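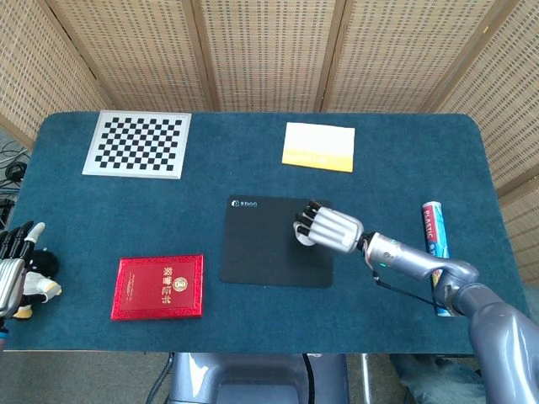 Slide 1: The right hand over the mouse pad, felt table, folding screen behind.

Leave this one up while people find seats. Say hello, say sorry for the voice if the mic is doing its thing again.

So, hi, I'm the one from the Giltby workshop with the robot. We call it Wullar. It has two arms, a grey torso and far more cable than I ever planned for, and most of my evenings since December have gone into it. I'll talk for 12 minutes and then you can come and ask me the rude questions.

First thing, the table. Felt! I can't say enough good things about felt. My old top was bare and shiny, and every small thing I asked the hand to pick up went skating off towards the wall. Dark teal was what the shop had left on the roll and I've grown very fond of it. The lattice screen is there to give the head a plain-ish background - before that it was looking straight at the shelves and the kettle and everybody walking past.

(Point at the checkerboard, back left.) That's how I line up what the head sees with where the hands think they are. I redo it every time the head gets knocked, and in a shared workshop the head gets knocked. Takes me five minutes now. The first go took a whole Sunday and I had the square size typed in wrong.

Now the hand. Fingers curled, just above that little white round thing on the mouse pad. This is the bit of the job I like best and also the bit that eats the time. Getting the arm over the object is fairly easy. Deciding how far to come down before the fingers move is horrible, and I changed my mind about it most weeks. What I do now is stop the hand a little high, check the position again, then go down slowly. Slow is fine. I'm not running a factory.

Tell the Aguiar story here if there's time. (Aguiar is my finger control program, it kept closing the thumb first. Do the impression with my own hand.)

The black fingertips matter more than they look. Bare metal on small round things was hopeless for me, so if you take one tip home, cover your fingertips before you touch a single line of code.

Cables. Look at the one looping down from the forearm. Leave slack! More than you think, then a bit more. I once tied everything back lovely and neat, the elbow bent and out came a plug.

Things on the table: I like a mixed bag. Roll of plastic wrap, red folder, the penguin by the left hand. Soft, flat, round, awkward. People will ask about the penguin. It stays.

Next slide is the Sasance power board, the one I rewired. Mention the 60 second wait after switching off. Don't skip that, someone always wants to poke it straight away.

Check the clock, then on to the wiring.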